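Notes on the Undinby perimeter track

I went back to Undinby in September with a copy of the station plan and a better tape measure. The last post dealt with the watch office and the two surviving blister hangar bases. What follows covers the perimeter track, the dispersals and the drainage, which I had skipped because the maize was still standing.

The main runway was laid to 1,337 yards before it was extended at the eastern end. The join is still visible if you know where to stand. The original concrete was poured in bays with a tarred expansion gap, and the extension used a coarser aggregate with rounded stones in it, probably from the pit at Firatley. Elie Hattar, who farms the northern third, has broken up most of the extension for hardcore, but a strip the width of a tractor survives along the hedge.

The perimeter track is in better condition. I walked it clockwise from the Hamdan road gate and found it continuous as far as the bomb store turning. After that it has been narrowed to a single lane and resurfaced. The original edge can be followed in the grass on the outer side, where the gully pots are. I lifted the grating on one and it was brick lined, with a glazed pipe leaving toward the brook. The other gratings are seized.

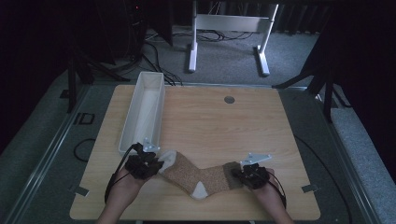 Brown speckled sock, white at the heel and toe.

The plan shows frying-pan dispersals on the south side and loops on the north. I located 7 of the pans. Six are complete circles and one has been cut in half by the new drain. Tie-down rings remain in the two nearest the wood, set in shallow square recesses with the ring lying flat. The rings are plain mild steel and heavily scaled. None of the loops is complete, and the one marked 6 on the plan is now under a grain store.

Hanan Mansour lent me her scans of the Evancombe parish drainage maps, which helped with a problem I had been stuck on. The station plan draws the southern outfall as a straight run to the brook. On the ground there is a dogleg with a brick inspection chamber at the bend. The parish map has the same dogleg, marked as an existing ditch, so I take it that the contractor culverted what was already there and the plan was never corrected. I would like to see the works file before saying more than that.

There is also building 71, listed as a latrine block for the southern dispersals. I had it down as demolished. The floor slab is in the wood under a good depth of leaf mold, with the stubs of the partition walls standing one course high — temporary brick, rendered on the outside face only. The soil pipe positions agree with the standard drawing, but the door is at the wrong end.

Measurements for the track width are less consistent than I expected. The standard was 50 feet and I got that on the straight by the wood. Near the bomb store the outer edge has crumbled and any figure would be a guess, so I have left it blank on my drawing.

Access is by permission only on the northern side. The southern track carries a public footpath from Hamdan as far as the wood, and the half pan can be seen from the stile. The grass was short when I went.

Still to do: the bomb store itself, the machine gun range, and the sewage works, which I have only seen over a fence. If anyone has a copy of the later plan, with the runway extension drawn in, I would be glad to compare it with mine.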